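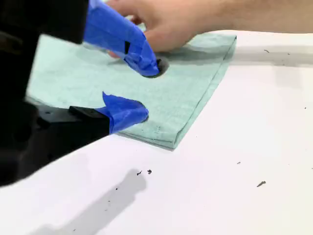

Towel folding: gripper loses the edge on second fold, episodes being thrown out

Project: Nirgate
Opened by: Joaquín Riquelme
Priority: normal
Status: waiting on parts

Hello all, and thank you for bearing with me, as I know this is the third towel message from our bench this month. We're collecting folding examples for the Nirgate set, with a target of 1,000 good episodes, and as of this morning we have 787 that pass review. The trouble is that the pass rate has dropped quite badly over the last batch. The first fold goes down nicely, then on the second one the fingers close on the towel and it slides out as the arm lifts. Sometimes one layer comes up and the other stays behind, which looks almost right on the overhead view and is a real pain to spot when you're labelling.

We're using the green shop towels, the two fingers are wrapped in blue painter's tape, and the closing force is whatever Purkton left us with. Has anybody else on the folding task run into this?

Reply from Purkton support, 10.40

Good morning Joaquín, and no need to apologise, towels are a misery for everybody! Could you tell us when the tape was last changed, and whether the person at the table is helping with the towel during the recorded part of the episode or only between takes? It makes a difference to how the reviewers at Gevia mark them. Would you also try the force one step higher and let us know how that goes?

Joaquín Riquelme, 11.25

Thanks for the quick answer. The tape was last changed in February, I'm a little ashamed to say. It's creased all round the tips, and one finger has a loose flap at the back that I'd been meaning to trim. I've put the force up a step and it does hold better, though it now drags the bottom layer along with it, so I've put it back for the time being.

As for hands, yes, we have been holding the towel steady near the finger while it presses, and I'm afraid that has been getting into the recordings. I went back through the batch and 23 episodes have a hand on the towel after the start marker. I've tagged them "assisted" and haven't deleted any, in case Sowah wants them for the correction set.

Purkton support, 13.05

That's very helpful, and please do keep the assisted ones, Sowah has asked for exactly that sort of thing before. For the plain set, hands should be clear of the towel before you press start. Do re-tape both fingers, one flat layer each, with the end of the tape on the outer side away from the towel. It's also worth giving the table a wipe while you're at it, I could see a few dark specks on the white and the segmentation can be fussy about those.

We're sending a pair of rubber fingertips as well, though they may take a few days.

Joaquín Riquelme, 15.50

Re-taped, wiped down, force left at the old setting. I've run a short batch and the second fold is holding far more often, with just the odd slip when the towel is folded very flat to begin with. I'll carry on with the tape until the rubber tips arrive, so please leave this open for now.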